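Small water bottle

A small water bottle (also called a mini, a short bottle or, in my family, a "two-gulper") is a single-serve plastic bottle of drinking water, made stubby enough to stand on a desk or ride in a coat pocket. I've been looking after this entry for the Prullport household wiki since July, and I'll admit up front that I like these little things more than I probably should!

Shape and parts

The classic mini has a short round body, a shoulder that slopes in, and a narrow neck with a screw cap. Most are made from PET, the same clear plastic used for soda bottles. The walls are thin, so makers mold bands or ribs into them to keep the bottle from folding up in your hand. Lots of them have a faint blue tint too (I used to think it was the water).

Below the cap there's usually a ring. On many bottles it starts out joined to the cap by tiny bridges, and the bridges snap the first time you twist. If you've ever wondered what that crackle is, there you go. The ridges on the side of the cap are for grip, and cold fingers will thank them.

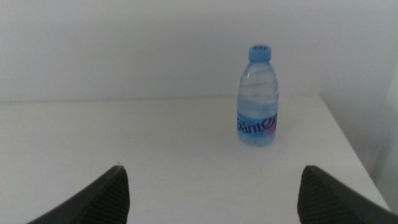
Small bottle with a sky-blue screw cap and molded bands around the upper half.

Labels

Labels tend to wrap around the lower part of the body, where the wall is straight and easy to stick to. Big lettering on a small bottle curves away from you pretty fast, and you often have to turn the thing to read the whole name. Oi-ling Tu, who edits the packaging pages here, collects labels and soaks them off in warm soapy water. Paper ones come away nicely. Plastic sleeves you just cut.

Sizes

Any bottle that holds 200 milliliters is a mini in my book, and people do argue with me on the talk page about where the line sits. The local brand Bulov sells its smallest one by the tray, 40 to a tray, and Tullico makes a slightly taller one that fits bike cages badly (it rattles all the way up the hill, ask me how I know).

Use and storage

You mostly run into minis at meetings, on buses and in lunch bags. Keep the unopened ones somewhere cool and out of the sun, away from paint or gasoline, and leave some headroom if you're going to freeze one. Mingxuan Yao freezes them for picnics and swears they beat any ice pack.

After use

Empty it, squash it, put the cap back on if your recycling program wants caps on. Ours does, but the next county over doesn't, so check.

See also: Screw cap; Lunch bag; Bondarchuk carrier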